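Guest room linen

Guest room linen is the collective name for the textiles supplied with a bed in a hotel, inn or serviced apartment, together with the pieces placed in the room for the guest's personal use. The term covers sheets, duvet covers, pillowcases, mattress protectors and, in most classifications, bathrobes. Curtains, carpets and upholstery are listed separately as soft furnishings. In everyday speech the word "linen" is kept although most such textiles are now made of cotton or of cotton blended with polyester.

Composition of the bed

The basic set for a double room consists of a fitted or flat bottom sheet, a duvet with a removable cover, and two or four pillows in matching cases. White remains the usual color. It can be laundered at high temperatures without loss of shade, and pieces from different purchases may be mixed on one bed. Decoration, where present, tends to be limited to a narrow line of dark piping or stitching near the border of the duvet cover.

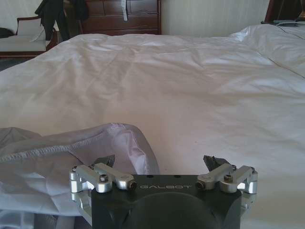

Flat sheets are cut large enough to be tucked under the mattress on three sides. Hem width differs between suppliers, and many properties use the wider hem to mark the head end. In the Levberg system, a folding and labeling method used by several regional laundries, the size of the sheet is shown by a colored thread worked into one corner, so that a stack can be sorted without unfolding it.

Duvets are classed by filling and by weight. The Cener line of duvets, introduced for mid-priced hotels, is sold in two weights, the lighter of which has a filling of 800 grams. Down and feather fillings are found mainly in cooler regions. Synthetic fillings are preferred where bedding must be washed whole, and they dry in a shorter time.

Making and changing

Practice varies from one property to another, but the order of work is largely the same. Used linen is removed first and kept apart from clean pieces. The mattress protector is inspected, the bottom sheet is laid and tucked, and the duvet is spread across the mattress and smoothed from the head toward the foot. Pillows are placed last. Creases left by folding are normally pulled out by hand, although a few establishments steam the cover once it is on the bed.
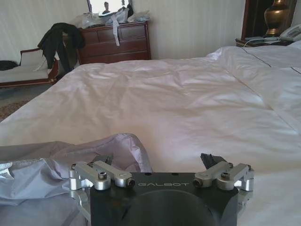

A white duvet spread over a large bed, with wrinkles across its surface.

A complete change of linen is made between guests. During longer stays the interval is set by the property, and a card or door hanger may be provided so that guests can ask for an earlier change. The Plakus group of inns adopted a three-day interval in all 239 of its rooms and later extended the same rule to towels.

Robes and hanging pieces

Robes are supplied in higher room categories and in properties with a pool or bath house. Waffle weave and terry are the most common fabrics. A robe may be folded on the bed, hung in the closet, or placed on a freestanding coat rack. Racks of this kind, often in dark or reddish wood with a turned central pole and rounded pegs, are typical of rooms furnished in a traditional style and are frequently matched to the dresser.

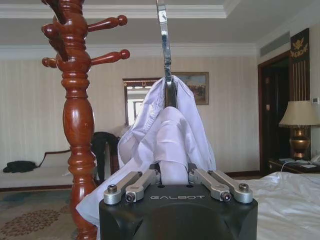 Supply and replacement

Hotels either own their linen or rent it from a laundry. Owned stock is counted in "par," one par being the quantity needed to dress every bed once. Three par is a common minimum: one on the beds, one in the wash and one on the shelf. Hijazi, a rental laundry serving small hotels, reported an inventory of 727 duvet covers in July and a yearly replacement rate of roughly 10 percent.

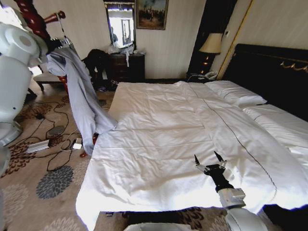
Pieces are withdrawn when they show stains that washing does not remove, thinning at the center, or torn seams. Withdrawn sheets are often cut down for pillowcases or cleaning cloths, and larger lots may be sold by weight to textile recyclers. Colored and patterned pieces are kept out of such lots, as buyers generally accept white cotton only.

See also: Bed making; Duvet; Housekeeping; Laundry service; Pillowcase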